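The Zistovmont Bequest

The Literary Estates Office of Zistovmont occupied the upper floor of a former savings bank, and was open to callers in the mornings and on Saturday until noon. Its duties were set out on a card beside the door. It received the papers of deceased authors, recorded them, and answered enquiries from publishers. It did not give opinions on merit.

Kazimiera Pawłowska had been Senior Recorder for long enough to have typed the card. When the papers of the crime novelist Hubert Żak arrived in September, she entered them in the register under his legal name and sent the customary letter of acknowledgement to his publishers, the house of Nostia.

Mr Żak had written a series of detective novels concerning an Inspector Thongsuk of the river police. The books were respectable and sold steadily. The last of them, announced by Nostia under the title The Ferryman's Receipt, had been expected for two years. The publishers wished to know whether it existed. They wrote to the Office in those terms, and enclosed a copy of the contract.

Mrs Pawłowska replied that it existed in part. There were three folders of typescript, numbered in the author's hand. The first contained the discovery of the body, on the steps below the customs house. The second contained the interviews. The third contained the Inspector's journey upriver and ended at the foot of a page, with the Inspector knocking at a door. A fourth folder, bearing the proper number and tied with the same green tape, was found to be empty.

Nostia asked whether the Office would object to another writer completing the work. The Office replied that it had no power to object, but that under the terms of the bequest any completed text must be deposited with it and read against the original by a member of staff. The publishers accepted this condition by return of post. 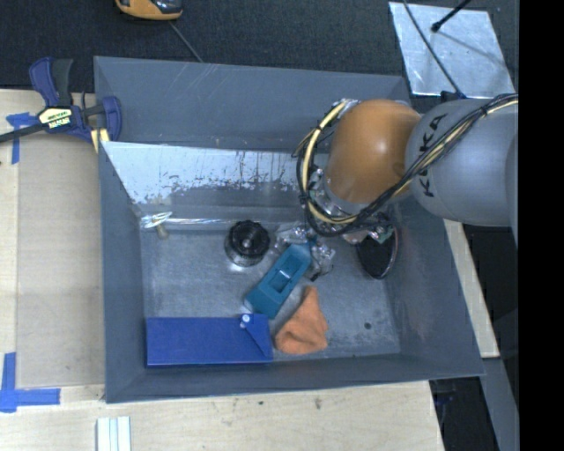
Who was the murderer in The Ferryman's Receipt?
The author left no statement on the matter, and the Office is unable to supply one.

Mrs Pawłowska drafted those two lines for the enquiries sheet, which was kept at the front desk for the use of readers who telephoned. She considered them accurate. She went home at the usual hour, and on the tram she found herself thinking about the customs house steps.

It was the receipt that troubled her. In the first folder the ferryman gave the Inspector a receipt for his fare, and the Inspector put it in his left coat pocket. In the second folder he took it out to write down an address. In the third he was wearing a different coat, and yet the receipt was in his hand when he knocked. Mr Żak had not been a careless man. His correspondence with his typesetters ran to four boxes – most of it about commas.

She took up the folders again the next morning, before the Office opened. The second coat had been described once, at the river inn, as hanging on a peg beside the landlord's. It was the landlord's coat that the Inspector had taken by mistake. The receipt in its pocket was therefore the landlord's receipt, and the landlord had told the Inspector, in the second folder, that he had never in his life crossed by the ferry.

Mrs Pawłowska read the passage three times. She then took a sheet of the Office's paper and wrote out what she had found, with page references, in the form used for a query on a disputed date. She gave no opinion on merit. When she came to the place for the classification of the document, she left it blank for some minutes, and looked at the empty folder with its green tape.

The completed novel was deposited by Nostia the following spring. The new writer had given the crime to the harbour master. Mrs Pawłowska read it against the original as the bequest required, and certified that the two texts did not conflict in any particular that the Office was competent to judge.

She returned the folders to their shelf in order. The fourth was entered in the register as containing one sheet – typed on both sides, author not stated.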